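4.2 Objects kept on shared office desks

Interviews with 67 desk users were supplemented by visits to their workplaces (Gezer and Karabulut, unpublished notes). We separated objects used for work from objects kept for comfort or consumption. Drinks were placed in the second group even when they stood among work equipment, as with the bottle near the laptop stand in Figure 3.

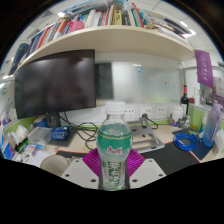
4.3 Shelves and the desk surface

Storage above the desk was treated as a separate zone. Users described the shelf as a place for things they did not expect to need that day, and the desk surface as a place for things in progress. The shelf in Figure 3 (second panel) mixes both groups: a dense row of books shares it with a beige plush toy. Handwritten paper and a pen lie on the desk below.

We use cookies to improve your experience on this site. Accept all | Manage settings

Coding was done by Bilgin and checked by El Fassi. Items were coded by where they stood, and no attempt was made to judge how often they were used. Paper was the hardest category, as users often could not say whether a sheet was current.

Figure 3. Personal and work items at a cubicle desk. First panel: drink bottle and desk equipment. Second panel: shelf and desk surface.

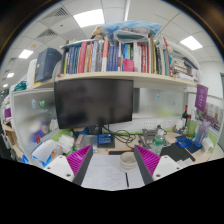 Should personal items be counted as clutter?

We counted an item as clutter only if its user said it got in the way of work. Personal items that users wanted to keep within reach were coded as comfort items.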